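August 6, 2021
Workshop notebook, tabletop items

Spent the morning on the prop shelf. It had gotten to the point where tableware, soft toys and leftover packing foam were all in the same two bins, and Amrit Tremblay asked for it to be sorted before the Plosby delivery comes in.

Tableware first. Everything washed by hand in the small sink, dish soap only, dried with paper towels. The cloth towels leave lint that shows on dark rims. Two bowls from the July batch have chips on the foot ring. Wrapped them and put them in the glass bin. Did not replace them yet, order code is on the inside of the cabinet door.

Plates go back upright in the wire rack, largest at the rear. If they are stacked flat the rims rub and the black edge starts to go gray. Already happened to one from the Dasden set, moved it to the lunch shelf.

Soft toys next. Lint roller on all of them, then a go with the pet brush on the fuzzy ones. Washed three in a mesh bag, cold, gentle cycle, 37 minutes. They came out fine but the longer pile takes forever to dry. Left them on the rack by the window. Do not use the dryer, the Ogunleye bear went stiff last time and never recovered.

Labels: 87 is the last number used. New items start at 88. Please write it in the binder as well as on the tag, there are 12 tags in there with no matching line and I had to guess at most of them.

After lunch, white table. Wiped down with the diluted cleaner, then plain water. Laid out just the rimmed plate and the purple plush to start with. The white on white is hard to look at under the ceiling lights but the black line around the plate helps a lot.

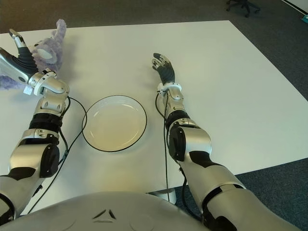 Plan is to keep this plate as the standard one and stop swapping in whatever is clean. The plain ones without a rim can go to Wuvness if they still want them. Amrit to check.

Still to do: bin for the foam, new lint roller refills, second wire rack. Purple plush needs its tag sewn back on, I only have safety pins here and don't want those in the bin.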